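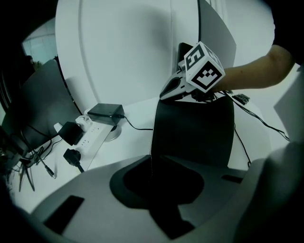 Opinion | Games

Let me save when I want to
By Celeste Iturra
11/5/23

I stopped playing Curkingate in August, 37 hours in, and I doubt I will go back. I liked the map, and the fights were fine. I quit over the save system.

Curkingate saves for you, at points it picks, and keeps one file. Some of those points are 20 minutes apart. If the phone rings or a kid wakes up, you either leave the console running or lose whatever you did since the last one. I lost the same stretch of the harbor chapter three times in one week, and the third time I put the controller down and watched TV.

People who defend this kind of thing say it makes choices matter. If I can reload after every bad decision, the argument goes, then no decision has any weight. I understand that, and for a short game I might agree with it. Pendstead is about six hours long and saves only when you sleep at an inn, and I never minded. The inns are close together and you can see one from almost anywhere. 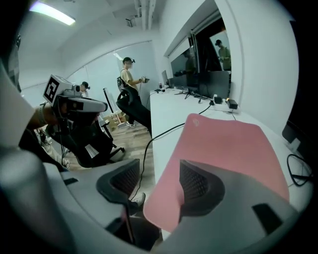 A long game is asking for something different. It wants a couple of months of my evenings, and those evenings get interrupted. I would like the designer to plan for that. A suspend save that deletes itself when you load it would be enough. It keeps the stakes, you can't abuse it much, and older handheld games had it.

The single file bothers me more. Two people in my house wanted to play Curkingate, and we had to make a second account so that one of us wouldn't wipe out the other. Then there are bugs. A quest in the fourth chapter can break if you talk to the ferry clerk too early, and with one file there is nothing to go back to. The forum thread on it had more than 200 replies when I last looked, and most of the advice came down to starting over. 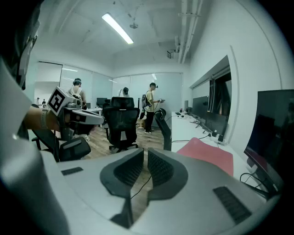

A gripper in hand, with a marker cube mounted on top.

Prusberg gets it right. You get 8 slots plus an autosave, and you can write to any of them outside of combat. There is also a strict mode with one slot, offered on the first screen, for players who want it. Pillai, the studio behind it, put both options in the same menu and moved on. I finished Prusberg twice, the second time on strict.

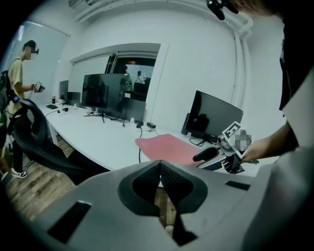
Reaching in from the right with a hand-held gripper.

I know that saving anywhere takes work. The game has to remember where every guard and every crate was – a checkpoint lets it forget most of them. Small teams may not have the time, and I don't hold it against them. Curkingate did not come from a small team. It has a photo mode with more settings than its save menu, and I would trade all of them for a second slot.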